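new result day, thread on what we've been doing with the handheld gripper data at Trelodwood. long one, sorry 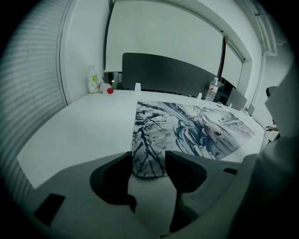 Question we started with: when you train an arm policy from handheld demos, how much of what it learns is the task and how much is the room? Everybody says "diverse scenes help." Fine. But which part of the scene. So we kept the task boring — pick up a bottle, stand it somewhere else — and messed with the stuff the policy is supposed to ignore. Plain white table as the base, then a busy printed mat on it, like the anime one with the long pale hair running across, then other surfaces. Wide lens sees all of it, mat, bottles at the back, window shade, the lot.

Numbers first bc I know you'll ask. 3464 demos total after filtering. 3000 for training, rest held out. 2 rooms. All collected by hand, no teleop.

Filtering = dropping anything where tracking jumped. We use the Mestier tracker for gripper pose. It's good until you wave it at a blank wall, then it has opinions.

ok the method. We call it Osmont (named after a street, don't read into it). Very simple idea:

take two demos of the same task on different surfaces. line them up by gripper motion, NOT by pixels. then during training ask the encoder to give close features for the lined-up moments. that's the whole trick. one extra loss term.

Why line up by motion: pixels are the thing we don't trust. A mat with a big drawn eye on it will pull your matching all over the place. Finger opening + height over the table is dull and steady and almost always tells you what stage of the grasp you're in.

Almost always. If the person pauses halfway to think about it, the alignment smears. We tell people not to pause. People pause.

Result: train on plain table only, test on printed mat. Baseline policy reaches toward the drawing a lot. Like, commits to it. Closes the fingers on flat fabric and lifts nothing, very confident about it. With Osmont that mostly goes away.

Caveat, the Osmont version has seen pairs with OTHER patterned surfaces, so it's not zero exposure. We also ran the baseline with the exact same extra data and no pairing loss. It lands in between, closer to the bad end. So the data alone isn't doing it. Figure in the writeup.

Thing I didn't expect: lighting. We figured pairing would help with shade up vs shade down too. Barely moved. My guess is the encoder already handled brightness fine from the usual color augmentation and there was nothing left to fix. Would love a better explanation.

Transparent bottles still bad. Clear bottle in front of a dark panel, ok. Clear bottle in front of a bright window, forget it. Pairing does nothing for that, you can't pull features together when there's barely a feature there.

Somebody asked in the other thread about bottles lying down. Yes we included both, standing and on the side. On the side is harder, cap direction matters for the wrist angle, and the policy picks the wrong end more than I'd like. Still looking at whether that's a labeling problem or a us problem.

Also tried pairing across 2 rooms instead of 2 surfaces. Works a little. Weaker than surfaces. I think bc the background sits out at the rim of the fisheye where everything's squashed, and the policy was never leaning on it that much. The table fills the middle so table texture is what bites you.

which is a useful thing to know if you're collecting: change the tabletop before you change the room. Way cheaper. A stack of mats and some cloth got us further than moving all the gear down the hall did.

Failed stuff, for the record:
masking out the table w/ a segmentation model — it ate the caps
pairing on every single step — too strong, policy got mushy near the grasp
pairing on pixels, see above, terrible

The one that fixed mushy: turn the pairing loss off for the last bit before the fingers close. There you WANT the pixels. One line change, took us most of November to find.

Compared against the Effiong baseline too bc a reviewer will want it. Ours is better on the printed mats, theirs is better on plain surfaces by a hair. Not going to pretend othewise. If your tables are all plain, just use theirs.

Writeup goes up Tuesday, January 31, 2023, code same day if the cleanup goes ok. Dataset a bit later, still checking the clips for faces and screens.

Q from DMs: does it need a wrist camera only? Yes, wrist only, no side view. Havent tried adding one. Would probly help the sideways bottles.

Other Q: how many mats. Fewer than you'd think, and the ugly loud ones did the most work. Send me your ugly mats.

Going to run the wet cloth tests next, replies slow till then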